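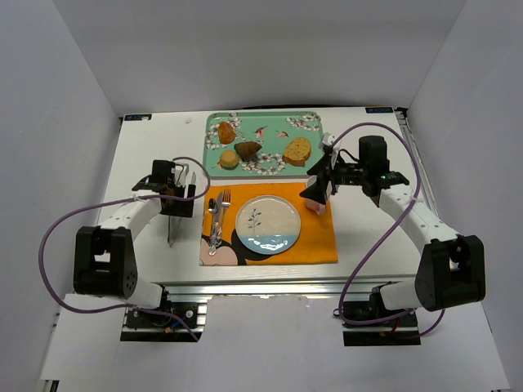 A knife on the left, a cup on the right: the breakfast table at the Pleneck workshop.

Home Features Software Hardware Subscribe Contact

The Table That Waits Its Turn

When two people set a table together, they seldom speak about it. One takes the knives, the other takes the cups, and if both hands go to the same place, one of them stops for half a second. Mathias Stöckli has spent most of this year on that half second.

Stöckli writes planning software at Brullura, a small company with its office on the upper floor of an old printing house in Pleneck. The program he works on is called Dresetero. It decides which of two arms may move, where it may go, and for how long the other one must stay away. The test is a breakfast: a plate on an orange placemat, a spoon and a fork, a knife, a cup, and behind them a green tray with birds on it where the toy bread and pastries are.

"The plate is easy," he told me. "The knife is the difficult guest."

The first version of Dresetero planned both arms as one large body. For every movement it searched for a path for all the joints at the same time. The paths were beautiful, but the search could take so long that visitors began to look at their phones. If the cup stood a little differently from what the planner expected, the whole path was thrown away and the search began again.

The present version works in another way. Each arm has its own planner, and the two share what Stöckli calls the booking list. The space over the table is divided into 2,892 small cells. Before an arm moves, it must book the cells it will pass through, together with a start time and an end time. If a cell is already taken, the arm can wait, or it can ask for another path. Every 225 milliseconds the list is cleaned, and bookings that are no longer needed are given back.

I asked what happens when both arms want the same cell and both are polite. He laughed, because this was his problem for the whole spring. The arms would stop, release their bookings, and ask again at the same moment. Now the arm with the older task goes first, and this simple rule solved more than his clever ones did.

The person who finds the mistakes is Shanthi Wanigasekara. She is responsible for perception and for the replay tool, which the team named Varghese after a teacher she had at university. Varghese stores every booking, every joint position and every guess about where the objects are, and one can move through a run forward and backward like through a film. She has 495 runs in it, and she has given names to the bad ones. "The Sunday Soup" is a run in which the spoon was detected twice, and the planner tried to put away a spoon that did not exist.

Cutlery is her main complaint. A spoon and a fork lying close together can look like one object to the detector, and shiny metal changes its appearance with every lamp. Her answer was to let the detector say that it is not sure. An unsure object gets a larger safety zone in the booking list, and the zone becomes smaller when more views agree. The arms are slower near such objects, but they touch fewer things by mistake.

There are nine open problems on the team's list. The one at the top concerns handing an object from one arm to the other, where both grippers must be in the same cells on purpose and the booking rules forbid exactly this. Wanigasekara would like a special kind of shared booking. Stöckli is afraid that exceptions will grow until the list has no meaning. They had not agreed when I left, and a first trial of her idea is planned for November.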